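Lob der kalten Küche

15.1.21

Seit Anfang Mai letzten Jahres esse ich abends kalt, und ich kann gar nicht sagen, wie sehr mich das freut. Brot, Butter, ein Stück Käse, Radieschen, wenn es welche gibt, im Winter eine Gewürzgurke oder die eingelegten Zwiebeln, von denen bei mir immer ein Glas offen steht. Meine Großmutter hätte über so eine Einleitung den Kopf geschüttelt. Für sie war das Abendbrot kein Thema, über das man schreibt, es stand um sieben auf dem Tisch und um halb acht war abgeräumt.

Ich bin von diesem Brauch jahrelang abgefallen. In meinen ersten Berufsjahren wurde abends gekocht, und zwar richtig, mit Schalotten, mit Fond, mit einem Rezept, das auf dem Küchentisch lag und Fettflecken bekam. Wer um neun noch Risotto rührte, hatte sein Leben im Griff, so kam es mir vor. Dass ich oft erst um zehn aß und dann mit vollem Bauch wach lag, habe ich dem Beruf zugeschrieben. Auf das Risotto wäre ich nie gekommen!

Die Umkehr begann ganz unspektakulär mit einem Brot. In der Bäckerei Pustach, zwei Straßen weiter, gibt es ein Roggenbrot, das drei Tage lang besser wird und danach immer noch gut ist. Die Kruste ist fast schwarz, die Krume feucht und säuerlich, und wenn man eine Scheibe davon dünn mit Butter bestreicht (dünn ist gelogen, ich streiche dick), will man eigentlich nichts dazu haben. An einem warmen Maiabend habe ich davon vier Scheiben im Stehen gegessen, mit Salz und Schnittlauch, und das Gemüse für die Pfanne blieb im Kühlschrank. Am nächsten Abend habe ich mich immerhin hingesetzt.

Nun hat das Abendbrot einen schlechten Ruf, und zum Teil ist es selbst schuld. Ich erinnere mich gut an die Wurstplatten meiner Kindheit, an Scheiben, die sich an den Rändern hochbogen, an den Plastikdeckel, unter dem der Schnittkäse schwitzte. Das war lieblos, da gibt es nichts zu beschönigen. Aber lieblos kochen kann man auch, und trotzdem kommt kein Mensch auf den Gedanken, deswegen die warme Mahlzeit abzuschaffen. Bei der kalten genügt eine trockene Scheibe Lyoner, und schon gilt sie als Armutszeugnis.

Dabei verlangt sie durchaus Aufmerksamkeit, nur eben zu einer anderen Zeit. Der Käse muss eine Stunde vorher heraus. Die Butter erst recht, wer je kalte Butter auf frisches Brot gedrückt hat, kennt die Löcher. Rettich wird hauchdünn geschnitten und gesalzen, dann lässt man ihn stehen, bis er weint, so hieß das bei uns. Ein Ei, sieben Minuten gekocht, abgeschreckt und noch lauwarm aufgeschnitten, macht aus zwei Scheiben Brot ein Festessen. Und Senf! Mein liebster kommt von Gemska, grob und scharf, und ich habe neulich gemerkt, dass ich ihn auch auf Käsebrot streiche, was ich früher für eine Verirrung gehalten hätte.

Was mich am meisten begeistert, ist aber das Reden. Beim warmen Essen gibt es einen Zeitpunkt, zu dem alle am Tisch sein müssen, sonst wird die Person am Herd ungehalten, und zwar völlig zu Recht. Dann wird gegessen, und dann ist der Teller leer. Ein Abendbrot hat so einen Zeitpunkt nicht. Man schmiert sich eins, hört zu, schmiert noch eins, schneidet für das Kind gegenüber eine Gurke auf, steht auf und holt den vergessenen Meerrettich. Manchmal sitzen wir zwei Stunden so da, und am Ende weiß keiner mehr, wie viel er gegessen hat. Auch Streit lässt sich an diesem Tisch besser aushalten. Wer beleidigt ist, kann sich ja mit seinem Brot beschäftigen, das ist ein enormer Vorteil gegenüber der Suppe.

Ich war vor Jahren einmal in Bavthorpe bei Leuten namens Pearce zu Gast, die mich mit einer warmen Mahlzeit nach der anderen überschütteten. Am letzten Abend waren alle müde, und es kamen nur Brot, ein kräftiger Käse, Äpfel und ein Glas Chutney auf den Tisch. Man entschuldigte sich dafür! Ich saß da und dachte, dass ich die ganze Woche auf dieses Essen gewartet hatte. Gesagt habe ich es aus Höflichkeit nicht, und das ärgert mich bis heute ein bisschen.

Natürlich gibt es Einwände. Wer den ganzen Tag draußen gearbeitet hat und mittags nur eine Stulle hatte, der will abends etwas Heißes, und ich werde ihm keinen Vortrag über Radieschen halten. Auch im Januar hat die Sache ihre Grenzen. Neulich kam ich durchgefroren nach Hause und habe mir eine Brühe gemacht, zum Brot, und mich dabei keine Sekunde untreu gefühlt. Eine Tasse Brühe ist für mich ein Getränk. Ein Bratapfel hinterher ist es vermutlich nicht mehr, aber so genau will ich es gar nicht nehmen.

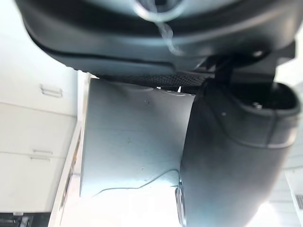 Mir ist das alles zu gemütlich gedacht, schrieb Vsevolod Dovhaniuk, dem ich eine frühere Fassung dieses Textes geschickt hatte, denn ein Tisch voller Brot und Aufschnitt koche sich zwar nicht, decke sich aber auch nicht von allein. Er habe als Kind nach jedem Abendbrot die Schälchen, Brettchen, Messer und Gläser abgetrocknet und sich nach einem einzigen großen Topf gesehnt. Außerdem esse man kalt immer zu viel Käse, 200 Gramm seien da schnell weg.

Beim Käse gebe ich ihm recht, und die Schälchen haben mich eine Weile beschäftigt. Es stimmt, bei uns stehen nach dem Essen lauter kleine Dinge herum, und in jedem ist noch ein Rest, der zum Wegwerfen zu schade ist. Zwei Gurkenscheiben, ein halber Löffel Quark. Ich habe versucht, alles auf ein großes Brett zu legen, und das sah wunderbar aus, bis der Rettich in den Käse lief. Seitdem stehen die Schälchen wieder da. Abgetrocknet wird bei uns allerdings nicht, die Brettchen lehnen über Nacht am Fensterbrett, und morgens greift sich jeder seines gleich wieder fürs Frühstück.

Den großen Topf soll er trotzdem haben, wenn er das nächste Mal kommt. Ich koche ihm Linsen, mittags um eins. Und abends stelle ich das Roggenbrot hin, dazu den Senf, Butter, die schon eine Stunde draußen war, und so viel Käse, wie er mag.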